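# Chapter 6: Planning Fielding Practice

Fielding is often given the last few minutes of a training session, when players are tired and the light is poor. This chapter treats it as a skill to be planned in its own right, with the same care as batting or bowling. It deals first with ground fielding, then with catching, and lastly with throwing.

A coach should begin by deciding what the session is meant to change. At the Poston club, junior squads work in groups of 3, and each group keeps to one task for 12 minutes before moving on. Short blocks of this kind hold attention and allow the coach to watch every player at least once.

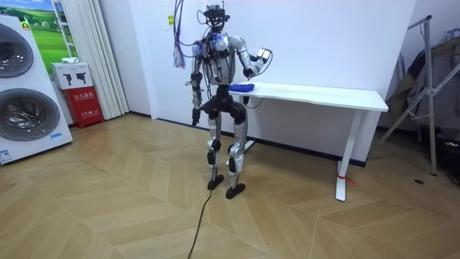

The number of throws must also be controlled. Players returning to indoor training in February should build up slowly -- a weekly limit is easier to keep than a daily one. The Jeltton plan, discussed in Section 3, allows 200 throws a week for senior players and fewer for juniors.

Before reading further, students should write down the fielding drills they already use and note the purpose of each. The list will be needed for the first exercise.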